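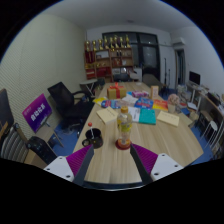 Questions about the meeting room at Dristier

The meeting room on the second floor can be used by every tenant of the house, also by small firms which rent only one desk. It has one long table with a light wood grain, and most groups use it for talks, for reading samples or for preparing gifts. Please put your bottle or mug on a coaster, like the dark red one under the bottle, so that the tabletop stays without rings.

Print this page | E-mail this page

How do I book the room?
Write to the Dristier front desk at least 3 days before. You will receive a confirmation by e-mail.

What does it cost?
For tenants the first hour is free. After this, each hour is 500. A full day for guests from outside is 4,000.

May we leave booklets and packages on the table overnight?
Only if you have booked also the next morning. Otherwise please take them with you or ask for a box in the Tremen cupboard.

Is it allowed to eat?
Cold snacks and drinks, yes. Warm meals belong in the kitchen.

We need more time to tidy up. Is it possible?
Yes, 30 minutes after your booking are always kept free for tidying.

Home | Rooms | Prices | FAQ | Contact

Last updated: August 2023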